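Winter teas are back at the Altholm reading room

It has been a long grey stretch since Christmas, hasn't it, and I know plenty of you have been asking when the afternoon teas would start up again. Well, they are back, and we had our first one on February 21, 2018, with more people through the door than we had chairs for (sorry to those who perched on the radiator, and thank you for being so good about it). The kettle hardly had a rest all afternoon!
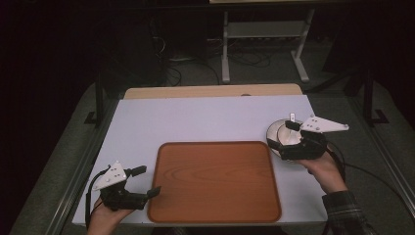 Altholm and Risgate Reading Circle

For those who are new to us, the teas grew out of our book swap, which used to be one shelf by the coat pegs and now runs to 300 titles, not counting the large print. You bring a book, you take a book, and if you have nothing to bring you take one anyway and we trust you to be kind to it. Tea is 69p a cup, an odd price I know, but it was set years ago when the milk went up and we have all grown fond of it. Cake is whatever has been baked, and you may leave what you like in the tin.

A good deal of the talk was about our spring read. We had three suggestions on the slips of paper and after a lively half hour we settled on The Orkance Letters, partly for the story and partly, I must admit, for the length, as the last one defeated several of us somewhere in the middle. There will be 20 copies to borrow from the Risgate branch, and please do put your name in the book at the desk when you take one, so that we know who to pass it on to next. We'll talk about the first half in April and the second half whenever we all get there.

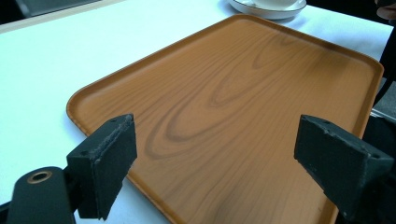 Baking is the other thing I wanted to mention, as we are a little short of cakes for the next two teas. Anything that cuts up easily is welcome, and a plain loaf cake goes every bit as quickly as something with icing. We are lucky with serving things and have no need of more, and I do have a soft spot for a tray like the wood-grain one with the rounded corners, where the low rim all the way round gives a runaway scone something to stop against. If you are bringing anything with nuts in it, please write that on a label and keep it on a separate plate.

Last of all, the heating fund. We are trying to reach £2000 so that the old heater by the window can be replaced before another winter, and the sale of withdrawn books has given us a very cheering start. There is a box of them just inside the door, mostly crime and gardening, and you are welcome to rummage whenever the room is open.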